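Table Linens: Washing, Pressing and Storage

Fiber and finish

Read the care label before anything else. Plain cotton and linen take hot water and a hot iron. Polyester blends need less of both. Coated cloths are wiped down and never pressed. If the label is missing, treat the cloth as a blend.

Printed cloths are a separate case. Pigment prints sit on the surface of the yarn and wear off at the folds first. Turn them face in for washing and skip chlorine bleach. Test for bleeding with a damp white rag pressed on a corner for 2 minutes.

Stains

Work from the back of the cloth so the stain is pushed out the way it came in.

Wine, coffee, tea: blot, rinse cold, then soak in oxygen bleach solution. Check after an hour.
Grease: dish soap, undiluted, left for 20 minutes or more before the wash.
Candle wax: chill, scrape with a dull edge, then a warm iron through plain paper. Change the paper as it takes up wax.
Egg and milk: cold water only until the stain is gone. Heat sets protein.
Rust: a rust remover sold for fabric. Chlorine bleach makes rust worse.

Do not put a stained cloth in the dryer. Air dry it, inspect it in daylight, and repeat if a ring remains.

Hard water

In hard water, detergent leaves a gray film that builds up over many washes and shows most on white. Raise the detergent dose one step or add washing soda. Our supply at Umali is hard enough that I do both -- one tablespoon of soda per load.

Pressing

Press while slightly damp. Start at the center and work toward the hems, moving the iron along the thread and never across it. Pulling on the bias stretches the cloth, and a stretched square does not go back without rewashing. Checks and grids make this easy to inspect: a line that bows after pressing means the cloth was pulled.

For light starch, mix at the weakest ratio on the bottle and spray the back. Starch only what will be used soon. Stored starch yellows and attracts silverfish.

Fine creases that remain after pressing usually relax once the cloth has been laid out for around 24 hours.
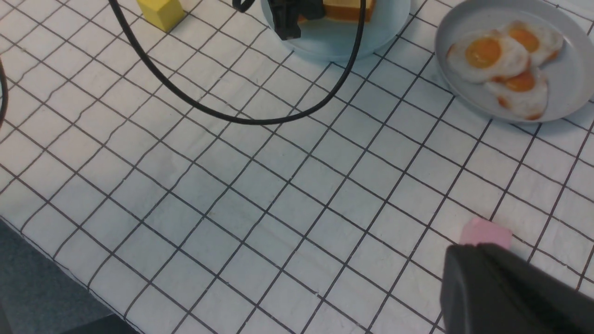

Storage

Rolling is better than folding. Use a cardboard tube covered with washed muslin, since bare cardboard is acidic and leaves brown marks. If the cloth must be folded, refold it along different lines twice a year; I do mine in June and December. Keep it out of plastic bags and away from raw wood shelves.

Jhun Panganiban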